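Hivness Plays Its Short Corner Shorter

The rink at Hivness is 13 meters narrower at the boards than the outdoor field the club's bandy team trains on until December. That difference governs most of what its coaches do in winter. A corner stroke outdoors travels far enough for the defense to leave the goal line and close the shooter. Indoors, the ball arrives first.

Ullholm found this out in the opening round, conceding twice from corners before the break. Its defenders rushed in a straight line, as they do on full ice, and screened their own goalkeeper. After halftime Ullholm held two players on the line and sent three. It allowed no more goals from corners and lost by one.

Ornard uses a different method. Its hitter stands a stride deeper and takes the ball on the move, which costs time but opens the angle to the far post. The method depends on flat ice. Late in the second half, with the surface cut up, the ball skips and the shot goes high.

Attendance for the Ornard match was 1,864, nearly the limit for the building. The visitors took 13 corners and scored from two. Hivness took fewer and scored from three, all struck low to the goalkeeper's stick-free side.

The return match will be played outdoors, on a field 100 meters long, and both teams are expected to go back to the full rush.

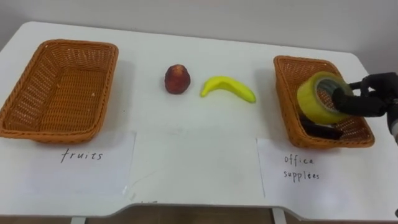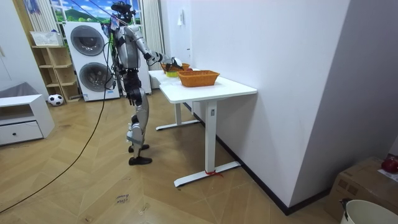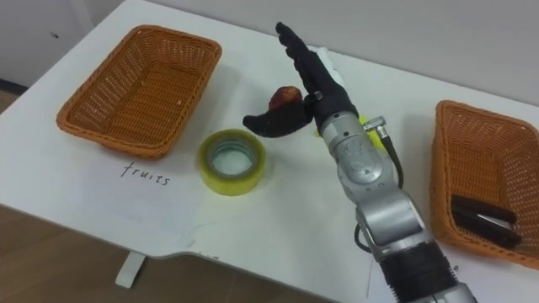
White tabletop and orange woven basket, in three views.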